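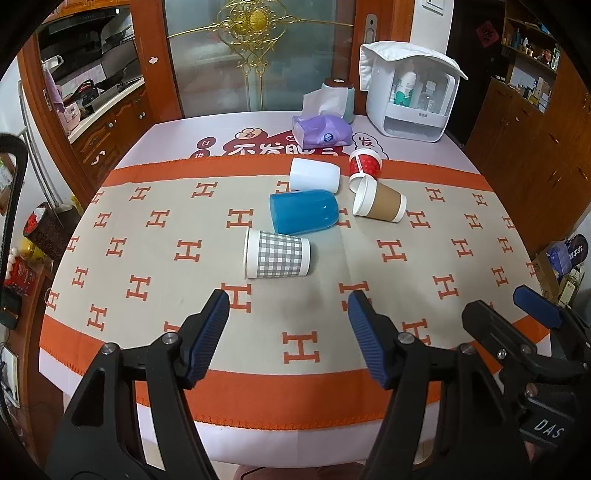
*Cups on the orange and beige runner.*

I've had the Durnel claims organiser for six months now, and I've finally used it in anger, so it's time for a proper write-up. If you've never come across one, it's a fat A4 box file with a built-in set of dividers, a log book, a stack of pre-printed forms for recording phone calls, and a little wallet at the back for receipts. It's meant for people who are dealing with an insurance claim or a legal dispute by themselves, or who have a solicitor and want to stop paying that solicitor to find bits of paper.

I was the second sort. We had a burst pipe in the loft back in October, two ceilings came down, and our insurer offered us a sum that wouldn't have done the plastering. I'll spare you the whole saga (my sister has heard it all and she'd like it to stop), but we ended up with Tia Rowbotham at a small practice in Calwood, and the first thing she asked for was a timeline. I had a carrier bag.

So, the box. It arrived flat and you fold it up yourself, and the instructions for this are awful. There's a tab marked C that goes into a slot also marked C, but there are 2 slots marked C and only one of them is right. Once it's together, though, it's sturdy. I've had it in and out of the car, I've carried it on the bus with everything in it, and the corners are still fine. The lid fastens with elastic, which has gone a bit baggy.

The dividers are the best thing about it by a mile. They're labelled Policy, Letters In, Letters Out, Photos, Quotes, Receipts, Reports and Other, and whoever came up with that order has plainly been through a claim. I'd never have thought to keep letters in and letters out apart, and it saved me twice. The first time was when the loss adjuster said he'd never had our damp report and I could put my hand on the covering letter in ten seconds flat. I was very smug about it on the phone!

The call log is good as well, but cramped. You get a line for the date, one for who you spoke to, a box for any reference number, and then three lines for what was said. Three! I once spent forty minutes going round in circles about whether a ceiling counts as "contents" and there's no fitting that in three lines. I ended up stapling extra sheets on, and then the log book wouldn't close. Durnel do sell refills with bigger boxes, so somebody must have complained before me.

What I didn't get on with was the guidance booklet. It's 6 pages, and two of those are adverts for other Durnel things. The rest is a mix of sensible (write down names, keep copies, don't throw away damaged items until you've been told you can) and very vague stuff about "escalating your matter". It talks as if everyone's claim is the same size. Ours started with a missing £485 for drying equipment and grew from there, and I'd have liked a page on what to do when one small item gets refused and the rest gets paid. Tia explained it to me in five minutes, but then that's what I was paying her for.

I did try the main rival first, the Sial folder, which my neighbour Adeel Malik lent me. He'd used it for an employment thing and swears by it. It's slimmer and much nicer looking, and it has proper plastic pockets so you don't have to punch holes in original documents. If your dispute is mostly emails and a contract, I'd get that one. For anything to do with a house it's hopeless — you can't get a builder's quote with drawings into it without folding everything in four, and there's nowhere for photos.

There's an app too, by the way. I used it on one Thursday evening and gave up. You photograph each letter and it's supposed to sort them by date, and it filed our boiler service under 'Letters In' from the insurer. Skip it. The code for it is on a card in the lid.

On price, I paid more than I'd like for what's basically cardboard, and the shop in Sarkton wanted even more than the website did. But the settlement we got in the end was £2,000 up on the first offer, and Tia did say that having it all in order kept her hours down. I can't tell you how much of that was the box and how much was her being very good at letters.

Four stars. I'd knock the C slots and the baggy elastic off and leave the rest alone, and I'd buy another one if we ever had to do this again, which I'd really rather we didn't. Get the bigger refills at the same time or you'll only be paying postage twice.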